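Alliritz opens its doors for hands-on robotics day

More than 600 people came through the Alliritz workshop in Stodov this August for our biggest open day yet - and what a day it was!

Visitors of all ages tried the hand-held grippers our team uses to show robots how everyday things are picked up and held. Soft, floppy items drew the longest queues, with plastic film the clear favourite. 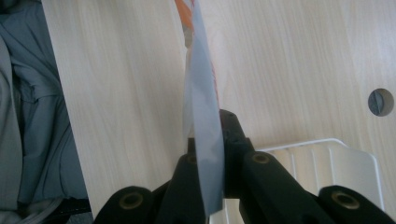
A hand-held gripper closes on a thin sheet of translucent plastic at the Alliritz open day.

"Film is a lovely thing to start people on, as it folds and slips in ways a box never does," said Berkay Karabulut, who led the demonstrations. "We had children of 13 giving our engineers tips on finger angle, and some of them were very good tips."

Partners from Lovberg and Cuadros joined the afternoon talks, which ran well past their 4 pm finish thanks to a lively round of questions from the floor.

Schools and local groups who would like to arrange a visit this autumn are welcome to get in touch with the Alliritz workshop office in Stodov.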